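Urberg Changes Test Method for Water-Based Table Finishes

10/12/2025

Urberg has revised the procedure it uses to rate clear water-based finishes on light-colored wood tabletops. The new method replaces a single abrasion score with separate results for scratch resistance, heat marking and yellowing. It applies to all finishes submitted to the company's Wukstead laboratory from March.

Under the previous procedure, a coated panel was abraded for 1000 cycles and graded by eye. Aniela Tokarz, who leads coatings testing at Wukstead, said the single grade gave too much weight to surface wear. Finishes with good abrasion figures were being returned by furniture makers for ring marks left by hot cups. 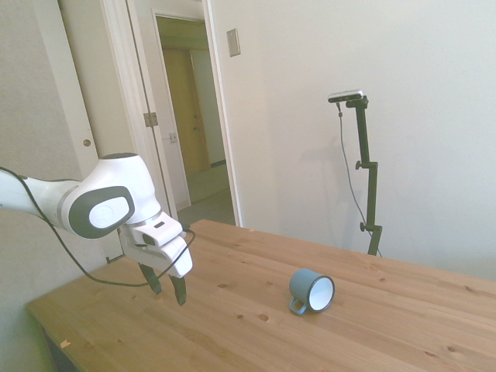
The abrasion stage has been extended to 3000 cycles, with gloss measured before and after. Heat marking is tested separately with a metal block at 80 degrees Celsius, placed on the panel and left to cool. Yellowing is measured on panels stored under ultraviolet lamps, with an untreated panel from the same board kept in the dark as a reference.

Each panel now receives 2 coats, applied by spray and sanded lightly in between. Brushed samples are no longer accepted. According to Tokarz, film thickness on brushed panels varied enough to change the grade, even when the same person prepared the whole set.

Worngate, which supplies finishes to small furniture shops, has resubmitted its full matte range. Technical manager Thirumalai Kulkarni said the satin products will follow once the matte results are published. He expects lower heat scores for the softer formulas, which were developed to resist cracking on wide boards.

Existing ratings remain valid until they expire. Products tested under the old procedure will be listed in a separate table, and the two sets of scores should not be compared directly.

We use cookies to improve your experience on this site. By continuing to browse, you accept our cookie policy. Accept | Manage settings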